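Packing Light and Dressing Well: Your Questions Answered

Ever since I wrote up my week in Wornoneck with one small bag, my inbox has been full of clothes questions, and I love it! I've pulled the ones that come up most into one page so I can stop typing the same reply at midnight. I'll keep adding to it as more arrive.

How many outfits do you pack for a week away?

I don't pack outfits any more, I pack pieces. For a mild week I take two pairs of trousers, one skirt, four tops, a fine knit and something to go over the lot. Everything has to go with at least three other things in the bag or it stays at home. My rust-coloured cords failed that test twice before I finally bought the cream top that rescued them, and now they come everywhere with me.

Do you stick to one colour?

Goodness, no, I'd be bored by lunchtime on the first day. I pick two quiet colours (usually navy and oatmeal) and then one loud one. Last time the loud one was mustard: a mustard scarf, mustard socks and a slightly mad pair of mustard earrings. People on the tram in Wornoneck kept complimenting the scarf, and I wore it every single day with something different underneath.

What's the long wrap in your Skullunwood post?

So many of you asked! It's a wool wrap in a soft brown check, wide enough to wear as a shawl and long enough to double round as a scarf. I found it second-hand at the indoor market in Skullunwood, on one of the stalls near the back where everything is folded in enormous piles and you have to dig. There's no label in it, so I'm afraid I can't tell you who made it. Look for a brushed wool with a bit of weight and a short fringe. The long fringes tangle in bag zips and it's miserable.

How do you stop things creasing?

Rolling works beautifully for jersey and knits. For cotton shirts I do up every other button, lay them flat on top of each other with the collars at opposite ends, and fold the whole stack once round a jumper. Linen I just let be linen. I hang it in the bathroom while I have a shower, give the hem a tug and go out. If you really can't bear a creased look, try a crinkled or pleated fabric, which comes out of the bag looking just as it went in.

Which shoes do you take?

Two pairs, and one of them is on my feet. I wear the heavier pair to travel (ankle boots from October onwards, trainers before that) and pack a flat pair that can manage dinner. My current favourites are some almond-toed flats in dark green suede. They were stiff as a board for the first few outings, so I wore them round the kitchen with thick socks until they gave in. 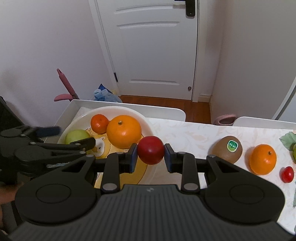 Please don't take brand new shoes on a trip. I did it once with a gorgeous pair of slingbacks and spent an entire afternoon sitting on a wall outside a museum, barefoot, eating chips. They were very good chips, but still.

Is Tanabe the name of a shop or a pattern?

It's a sewing pattern! The Tanabe is a boxy jacket with dropped shoulders and patch pockets, and I've now made three of them. The quilted one is the jacket I get asked about most. It's a friendly make if you've sewn a few simple things already, and there are no fastenings to fret over unless you want to add them. I lengthened mine a little because I like it to cover a waistband properly.

I can't sew. Could I still get that look?

Of course! Search for words like boxy, chore jacket or kimono sleeve and try men's sizes as well. A cropped work jacket from a charity shop, with the sleeves turned back to show a striped lining, gives you nearly the same shape. Any good alterations place can swap the buttons too, and that one small change can make a plain jacket feel wonderfully your own.

What do you do about jewellery?

I wear my rings to travel and put everything else in a little tin with a square of felt in the bottom. Necklaces get threaded through a paper straw and fastened, so the chains can't knot. I rarely take more than two pairs of earrings, one small and one silly.

Do prints work in a small wardrobe?

They do, and I wish more people would try them! A print with three or four colours in it is a gift, as every one of those colours is something you can match it to. My printed blouse has navy, rust, cream and a tiny bit of pink, and it goes with practically the whole bag. I'd go for a mid-sized pattern over a very large one if you're nervous.

How much do you spend on clothes?

It varies wildly. I don't do a big seasonal shop. The most I've ever paid for one thing was 200, for a winter coat I'm still wearing six years on, and most of my tops have come from swaps or second-hand rails. I do put money aside for repairs, though. New heels on old boots are a joy.

What is the Prirkusis swap?

It's our twice-yearly clothes swap, named after the old hall we hold it in, and it's my favourite afternoon of the season. You bring clean things in good shape, hang them up and take home whatever you fall for. Over 800 pieces came through the door at the June one! Coats and knitwear go fastest, so come early if that's what you're after. There's a mirror at either end and a kettle that's always on.

Can I bring shoes and bags to the swap?

Bags, yes please. Shoes too, if they've been cleaned and the soles have plenty of life left. No underwear or swimwear.

Will you do a page on winter layers?

Yes! It's half written. I'm still testing thermal tops under thin shirts to find one that doesn't show at the neck, and so far the scoop-necked ones are well ahead. If you've got a favourite, leave me a comment under the knitwear post and I'll try to get hold of one before the cold sets in.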